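30 April 2024 -- gripper comparison, kitchen table setup

Picked up where February left off, which is to say nowhere in particular. Raffaele wants a recommendation between the Dutus jaws and the Stodevholm ones before he signs for a second pair, and he would like it to be longer than "the Dutus, I suppose".

Both are parallel jaws, both fit the arm, both came with a quick-start sheet that was neither. The Stodevholm has the nicer pads and the grey connector that needs a thumbnail and some language to remove. The Dutus closes faster and sounds like a stapler.

Settings used today:
Close force limit 400 on the controller's own scale, whatever that is a scale of
Settle time 600 ms before lift
2 approach heights, high and low, no others, however tempting

Culeo is still the controller. Tried the newer build first thing and it forgot the wrist offset on restart, so I rolled it back and re-entered the offset by hand. Raffaele has it on his list to report. His list is long.

Notes on things to grab. The fork is the miserable one for either gripper, as it lies flat on the planks and there's so little to get under. Low approach only, and slowly. The orange is forgiving until you squeeze off centre, then it's a bowling exercise. I've left it in the green tray, where the rims give it somewhere to stop. The green cucumber in the terracotta bowl is a clearance problem more than a grip problem: the jaws fit, but the wrist wants to argue with the rim. Coming in along the length of the thing is hopeless. Across it is better.

The fixed camera view is good for the tray and poor for anything tucked in close to the arm's lower segment. Worth remembering before blaming the detector. 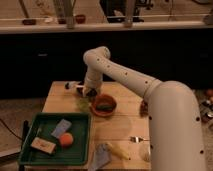
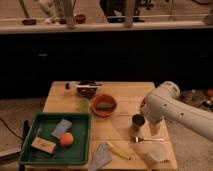
Same table, same arm, gripper pointing down in both.

Still to do

Ask Thái for the spare pads -- the soft ones, if they survived the move.
Put the wrist offset in the startup file so I stop typing it.
Repeat the fork with the Stodevholm at the low height.
Write Raffaele his paragraph. Currently leaning Dutus, I suppose.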